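# stornon-boards

Print | E-mail

Hi! I've been pulling together who sits on the boards of mid-sized private companies, and this is the table I ended up with. It started as a side thing for a talk at Podholm in April and then kept growing (you know how that goes).

## What you get

One CSV, `seats.csv`, with 3483 rows. Each row is one board seat, so a person who sits on two boards shows up twice. Those seats belong to 400 companies, and 1388 of the rows have something in the education column.

Columns:

- `company_id`: my own numbering, don't try to match it to anything
- `role`: executive, non-executive or chair
- `gender`: as stated in the company's own report, blank if it doesn't say
- `degree_level`: highest one listed
- `prior_role`: free text, and messy!

## Where it came from

I read annual reports and typed things in. The Drasten folder holds my notes for the manufacturing firms, and Prajapati is the script that cleans up job titles. It's short and a bit ugly, but it does run. Run it before you group by `role`, or you'll get over 30 spellings of "non-executive."

## Stuff to watch out for

A blank degree doesn't mean no degree! Plenty of reports skip schooling completely, and the ones that include it tend to be the bigger firms. I wouldn't compare executives with non-executives on education until you've looked at how the blanks fall.

Chairs are coded on their own, even when the report also calls them non-executive. I went back and forth on that one.

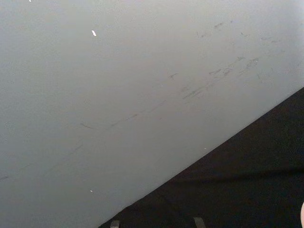 *Scuff marks on a light gray surface.*

## Using it

Take it, chop it up, put it in your slides. If you fix a row, send me the row number and the report page and I'll fold it in. The next version should have start years for each seat, at least for the Drasten half.

Print | E-mail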